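机器人示教技术 讲义
第六讲 手把手示教与遥操作示教

本讲对应教材第五章后半部分和补充阅读材料。上一讲的末端执行器标定是前置内容,没做完标定练习的同学请先补上,后面讲重定向时要用到。

本讲内容
6.1 为什么要示教
6.2 手把手示教
6.3 遥操作示教
6.4 手部动作的重定向
6.5 双手任务的组织:以瓶装物品为例
6.6 数据的检查与取舍
6.7 实验安排与作业

6.1 为什么要示教

让机器人完成一项操作,大体有三条路。第一条是写程序,把每个路点、每次开合都写进去。工件固定、位置固定的时候,这条路至今最可靠,产线上大部分工位还是这样做的。第二条是给一个目标函数,让机器人自己在仿真或实机上试。第三条是由人把任务做出来,机器人记录下过程,再从记录里得到策略。本讲只讲第三条。

示教适合的任务有一个共同点:人做起来很快,但很难用语言或公式写清楚。比如把一个软塑料瓶从侧面拿起来,手指用多大力、拇指放在哪里,人不假思索就能完成,写成程序却要处理瓶身变形、标签起皱、表面反光等一连串情况。

需要提醒的是,示教得到的东西是有限的。示教者做过什么,数据里就有什么;示教者从来没有犯过的错误,数据里就没有对应的纠正动作。这一点在6.6节还会再讲。

常用术语先统一一下,以后各讲都按这个用法:
示教者:执行演示的人。
条(episode):从开始记录到停止记录的一次完整演示。
观测:每一时刻记录的图像、关节角、力等。
动作:每一时刻发给机器人的指令,注意它与下一时刻实际到达的位置不是一回事。
复位:两条之间把物品和机械臂恢复到允许的初始范围。

6.2 手把手示教

手把手示教又叫拖动示教。机械臂进入重力补偿模式,示教者直接握住臂或末端,带着它走一遍。控制器记录各关节的角度,必要时同时记录关节力矩。

优点很直接。示教者能感觉到机械臂的限位和奇异位形,带不过去的地方自然就不会去带,所以记录下来的轨迹基本上机器人都能走。设备也简单,不需要另外一套主端。

缺点有以下几处。

其一,示教者的手和身体会进入相机视野。训练时图像里有人手,执行时没有,两边的观测分布不一致。常见的处理是先拖动一遍只记关节轨迹,再让机器人独自回放一遍,回放时才记录图像。这样每条演示要花两遍时间,而且回放时物品可能与第一遍有偏差。

其二,力的记录不干净。示教者施加在臂上的力和物体对末端的接触力混在一起,只有末端力传感器装在握持点和工具之间时才能分开。

其三,多指灵巧手几乎没法拖。一只手十来个关节,示教者用两只手也带不全。双臂任务更困难,通常要两个人配合,两人的节奏很难一致。

因此拖动示教多用于单臂、平行夹爪、以轨迹为主的任务,例如打磨、涂胶、插拔。实验一用的就是这种方式。

拖动时的操作要点:
(1)握持点尽量靠近末端法兰,不要推肘部。
(2)速度均匀。中途停顿超过一秒的,整条重录。
(3)开始前确认负载参数已经更新。换了工具没有更新负载,补偿会偏,臂会自己往上或者往下走。
(4)急停按钮放在不拖动的那只手够得到的位置。

6.3 遥操作示教

遥操作示教时,示教者不接触机器人,通过主端设备发出指令,从端机器人跟随。根据主端的形式,分下面几类。

同构主臂。主端是一台与从端关节结构相同或按比例缩小的臂,关节角一一对应,映射最简单,延迟也低。缺点是每换一种机器人就要换一套主端。

手柄或空间定位器。示教者握住手柄,系统取手柄的六维位姿作为末端目标,再求逆解。通用性好,但示教者感觉不到关节限位,容易把臂带到伸直或者自碰撞的位置。使用这类设备时必须有离合功能:松开离合键,手可以移动而机器人不动,用来调整手的位置。

数据手套加腕部跟踪。用于多指手。手套给出各指弯曲量,腕部跟踪器给出手掌位姿。手套的佩戴松紧对读数影响很大,每次戴上都要重新标定,摘下再戴也算一次。

视觉手部跟踪。用相机直接估计人手关键点,不用穿戴。手指互相遮挡时估计会跳,握拳和侧握时尤其明显。

选择主端时先看任务需要几个自由度,再看需要多高的精度,最后看示教者要连续工作多久。手柄操作半小时之后手臂疲劳就很明显,录出来的轨迹末段抖动会增大。Ye-rin Nam 在课程实验记录里整理过这个现象,她的做法是每二十五分钟强制换人,换人之后的前三条只作热身,不入库。本课程沿用这个规定。

关于延迟。从示教者动作到从端动作,再到示教者看见从端动作,这一圈的时间决定了操作手感。延迟一大,示教者会不自觉地改成走一步、停一下、看一眼,数据里就会出现大量近似静止的片段。这些片段用于训练,策略也会学会停。Valter Sandberg 编写的实验指导书里要求开录前先做一次往返延迟测试,超出上限不得开录,上限值写在各台设备的标签上,请以标签为准。

视角的选择也要说一下。示教者可以直接看现场,也可以只看机器人相机传回的画面。直接看现场操作更快,但示教者用到了机器人没有的信息。例如从侧面看清了瓶盖的朝向,而机器人头部相机看不到。这样录出来的动作,对只有头部相机的策略来说是没有依据的。原则是示教者看到的不应多于策略能看到的。做不到的时候,至少要给策略补上相应的视角,通常是腕部相机。

6.4 手部动作的重定向

人手和机械手的尺寸、关节数、拇指安装角度都不同,手套给出的关节角不能直接照抄。把人手姿态换算成机械手指令,这一步叫重定向。

最简单的做法是逐关节线性映射:人手某关节的弯曲量乘一个系数,再加一个偏置。张开和握拳效果可以,捏取就不行了。人的拇指和食指已经碰上,机械手的两个指尖可能还差一段,或者错开了。

常用的做法是以指尖位置为目标。取手腕到各指尖的向量,按比例缩放,再求一组机械手关节角,使机械手的相应向量与之接近。目标函数里一般有三项:指尖向量误差、相邻两时刻关节角的变化、关节限位惩罚。捏取任务再加一项,当人的拇指与某指指尖距离小于阈值时,加大这一对指尖的权重,让机械手的指尖也合拢。

权重怎么定没有统一答案。平滑项太大,手会发软,跟不上;太小则抖。调的时候按下面的顺序:先关掉平滑项,看静态姿势是否像;再加平滑项,做快速开合,看是否滞后;最后才用物体测试。不要一上来就抓东西调参数,接触以后手指被物体挡住,看不出是重定向的问题还是控制的问题。

还有一点常被忽略。抓住物体以后,人手的指令位置和机械手的实际位置会有差,这个差就是夹持力的来源。所以记录时动作一栏要存指令值。有的小组为了省事,拿下一时刻的实际关节角当动作,回放时手指只走到物体表面,没有夹紧的趋势,东西一提就掉。

6.5 双手任务的组织:以瓶装物品为例

瓶装日用品是练习抓取的好材料。价格低,摔了不心疼,形状有规律,又有几个实在的难点:瓶身可压缩,重心随液体移动,两端不对称,标签带来摩擦变化。
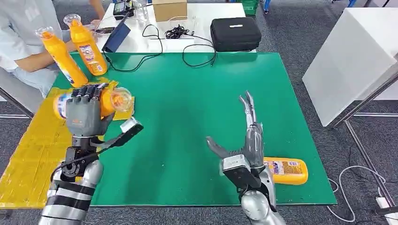
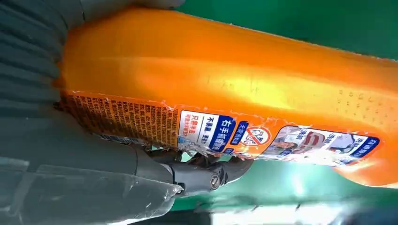
双手任务中抓取橙色塑料瓶,工作面铺绿色垫子

组织这类任务,从以下几方面考虑。

一、抓握方式。平放的瓶子,手从上方下去,四指过瓶身,拇指在另一侧相对。不要用指尖去捏瓶身正中,塑料受压会凹,凹了以后接触面变小,反而容易滑。尽量让指腹贴上去,接触长度长一些。靠近瓶底的部位一般较硬,但离重心远,提起来瓶身会转。初学者先抓重心附近,熟练后再练偏心抓取。

二、朝向。瓶盖朝左还是朝右,标签朝上还是朝下,这四种组合都要覆盖,数量大致相当。朝向由摆放物品的人决定,示教者不要自己挑顺手的摆。摆放人手里拿一张随机顺序表,照表放。

三、左右手分工。先在任务说明里写明哪一侧的物品归哪只手,中线附近的怎么处理。分工不写清楚,不同示教者会有不同习惯,同一个初始画面对应两种动作,策略在这种地方会犹豫,两只手都伸出去一半。暂时不干活的那只手也要规定停放姿态,停在自己那一侧,手指自然张开,不要挡住头部相机看工作区的视线。

四、工作面。垫子的作用是增加摩擦、缓冲、给出与物品反差大的底色。垫子会移位,四角位置用胶带标出,每录二十条核对一次。有强反光的地方要记录下来,灯不能动就移桌子。

五、人员位置。摆放人在录制期间把手收回到桌边。机械臂运动时不得伸手进工作区取放物品,这一条没有例外。需要中途补放的任务,由示教者先把双臂停稳,口头报“停”,摆放人重复“停”之后再伸手。

六、腕部相机。抓取临近完成时,头部相机往往被手背挡住,腕部相机此时最有用。它离物体很近,画面大部分被物体占满,曝光容易受物体颜色影响。建议固定曝光和白平衡,不要用自动。镜头附近的线缆和保护膜要整理好,手腕转到极限位置再检查一次。

任务说明的写法。每个任务写一页,包括:物品清单、初始摆放范围、成功的判据、允许的最长时间、失败后是否允许重试。成功判据要能由旁人判断。“放好”不行,“瓶身完全在框内且松手后保持两秒不动”可以。

6.6 数据的检查与取舍

录完不等于可用。课程数据库里目前有3,432条双手抓放的演示,入库前都经过下面的流程。

第一步,自动检查。看各路数据时间戳是否对齐,有无丢帧,关节角是否有跳变,图像是否有一路停在同一画面。最后一种故障很常见,相机线松动后驱动可能一直返回最后一帧,现场不看监视画面是发现不了的。

第二步,人工看一遍。用四倍速看头部相机,重点看开头和结尾。开头常见的问题是按下记录以后示教者还在找手感,结尾常见的问题是物品放下以后手没有退开就停止了记录。前者可以裁掉,后者只能标为不完整。

第三步,标注。标成功、失败、成功但有重试三类。失败的不删,单独存放。

关于“成功但有重试”这一类,学生每年都问要不要用。我们的建议是用,并且保留原样。第一次没抓住,手退回来重新对准再抓,这正是策略需要的纠正动作。如果只留一次成功的,策略第一次抓空之后就进入了没有见过的状态。不过要和乱动区分开:示教者因为延迟或者视角不清而来回晃,这种不算重试,应该剔除。判断的办法是看退回之后手的目标是否明确。

数量的问题。单一物品、单一位置范围,100条能看到效果,但换个初始摆放就不稳。加入朝向变化和左右手分工以后,本课程的参考值是700条。再往上加,收益主要取决于新加的数据是否带来新的情况,在同一张桌子上用同一个瓶子重复录,很快就没有用处了。

多名示教者的数据能不能混用?可以,前提是任务说明一致。训练前按示教者分组,画出每组完成时间的分布。如果某一组明显偏离,先看录像再决定。多半是那一组理解的分工或者路径与别人不同。

第四步,回放。从每批里抽几条,在实机上按原指令回放,物品按首帧图像摆好。回放能成功,说明动作记录正确,控制链路没有变化。回放失败而当时演示成功,先查动作一栏存的是什么,再查负载参数和控制周期。

6.7 实验安排与作业

实验二分4组进行,每组轮流担任示教者、摆放人、记录人。周四的组先到设备间签到,再去领手套。手套尺码有限,请提前报号。

实验二步骤:
1. 检查急停,双臂分别试一次。
2. 腕部跟踪与手套标定,标定结果截屏存档。
3. 往返延迟测试。
4. 空手练习十分钟,只做开合、侧握、双手交替,不接触物品。
5. 按任务说明正式录制。每人录满三十条有效演示,热身条不计。
6. 填写记录表,未成功的条也要填,写明原因。
7. 双臂回到停放姿态后断电,物品归箱,垫子卷起,不要折。

物品箱里的瓶子漏液的请拿出来,放在门口的盘里,并在记录表背面注明。标签已经破损的可以继续用,但同一批数据里不要中途更换,换了要另起一批。

作业(下次上课前交):
(1)取自己录制的一条成功演示,画出左右手各自的指令位置和实际位置,标出夹紧的时间段,说明两条曲线的差在这一段里如何变化。
(2)把重定向目标函数中的平滑权重分别改为原值的一半和两倍,用同一段手套数据离线计算,比较指尖轨迹。不需要上实机。
(3)为“把平放的瓶子竖起来”写一页任务说明,格式按6.5节。注意考虑液体晃动的影响,以及一只手是否够用。
(4)选做:从失败数据中挑五条,按感知、定位、夹持、松放四个阶段归类,每条写两三句。

第(1)题常见错误:把左右手的时间轴分别从零开始画。两只手共用一个时钟,请画在同一时间轴上。

下一讲讲从演示数据到策略的训练,先读补充材料第二篇,重点看动作分块一节。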